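Vellidar Hand-Held Gripper Kit
Two-finger demonstration tool for collecting manipulation examples

Product code: VHG-17
Status: in stock
Page last changed: 1/1/20

Overview

The Vellidar kit lets a person record manipulation examples by hand, without a robot arm in the room. The operator holds the gripper, does the task, and puts the gripper down. What comes out is a set of episodes that a learning system can train on, each with video from the tool, a finger opening value and the tool's position over time.

We built it for teams that need many short examples of ordinary table work: moving a cup, switching on a lamp, tidying a desk. Teleoperating an arm for this is slow, and the arm has to be carried to every new place. The gripper goes in a shoulder bag.

What is in the box

One hand-held gripper with camera mount
Two sets of finger marker cards, plus one spare set
One charging lead
One hard case
Printed setup sheet

Fingers, the backpack recorder and the head camera are ordered separately. Please say which finger shape you want when you order. The pair does not have to match, and plenty of customers run a claw on one side and a padded straight finger on the other.

Specifications

Weight of gripper without camera: 682 g
Maximum finger opening: 115 mm
Battery run time: 5 hours
Finger tracking: printed square markers, read by camera
Housing: molded plastic
Fingers: swappable, two screws per side
Left or right hand use: either, or one gripper in each hand

Recording an episode

Switch on the recorder first and wait for the steady light. Hold the gripper still with the fingers fully open, then close them once and open them again. The software uses this to set the zero point for the finger value. After that, start the task.

Press the thumb button at the start and end of each episode. Keep episodes short. If you drop an object or bump the table, finish the motion anyway and tag the episode afterward in Midura, our review program. Dropped objects are useful to some customers and useless to others, so the program keeps them in a separate list until you decide.

Move at the speed the robot will be able to manage. People who are new to the tool tend to work much too fast, and those episodes usually have to be thrown out.

Placing the work

Pick a table you can reach across without leaning on it. Change the objects and their positions between episodes. A model trained on one cup in one spot will learn that cup and that spot.

Other people may work in the same room. The position tracking copes with some movement in the background, but it needs enough fixed detail to hold on to, such as shelving, brickwork or ceiling beams. A bare white wall filling most of the view is the worst case. Lighting should stay the same for the whole episode.

Marker cards

Keep the cards clean and flat. A scratched or bent card shows up in Midura as gaps in the finger value. Replacement cards are sold in packs under the Wysocka name and fit all versions of the gripper. Do not print your own on glossy paper, as the glare hides the pattern at some angles.

Known limits

The kit does not measure grip force. It is not sealed, so keep it away from sinks and open liquids. Files from the older Brerirby recorder can be imported, but the finger value has to be set again by hand.

Ordering and support

Lead time is given with the quote. Schools and labs should write to Priit Mets in sales. For setup questions, spare fingers and repairs, write to Hubert Adamczyk and include the serial number from the inside of the case lid.

In use
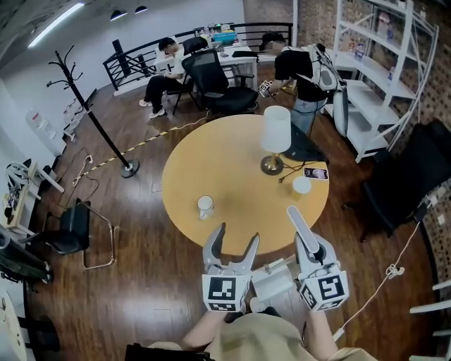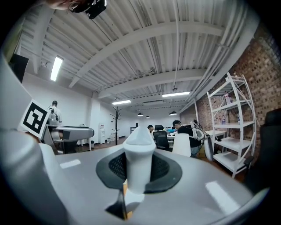

First picture: gripper with claw and padded straight finger, over a round table. Second picture: view from the camera on a gripper, same workspace.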